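Gallery: The drive that would not let go
Zakura disassembly cell, Temville workshop, December 2025

We take old office computers apart with a robot, so that the parts can be sorted and used again. Most of the time it goes well. Since July the cell has handled 1,323 parts. This page is about a fault which stopped us for two weeks, and I write it down because other groups may have the same one.

The fault was in the release of the hard drives. The arm would bring the drive to the fixture, the controller would report "released", and the arm would start to go up with the drive still held. In 56 cases the drive came free late and fell. The worst fall was onto an open motherboard, and after this one I closed the cell and asked that no person reaches inside before the arm is switched off.
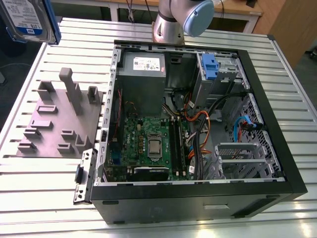 A Dell tower on its side with the panel removed, and a WD 1TB drive in its blue bracket. The grey plate with the pegs and slots is our fixture.

Sachiko Honda wrote to us after the first report that she would not trust any "released" message which comes only from a timer. Her advice was to measure the force at the wrist before the arm is allowed to lift, and to stop everything if the weight has not changed. She also asked why the speed after release was the same as the speed in free air. It was a fair question and I had no good answer.

We checked the program, and she was right about the timer. It had been set for the bare drives we used in the first tests. With a bracket on the drive the fingers need longer to open fully, and the lift began too early. The supplier of our fingers, Agyeman, sent us a new set with smoother pads, but the old set showed the same fault at the same rate, so the pads were not the cause.

Now the arm waits for the force reading, and it moves up the first 5 mm slowly. Each cycle is longer than before. The group at Pilemport has asked for our settings and I will send them when the longer test is finished.

Text: Ekow Eshun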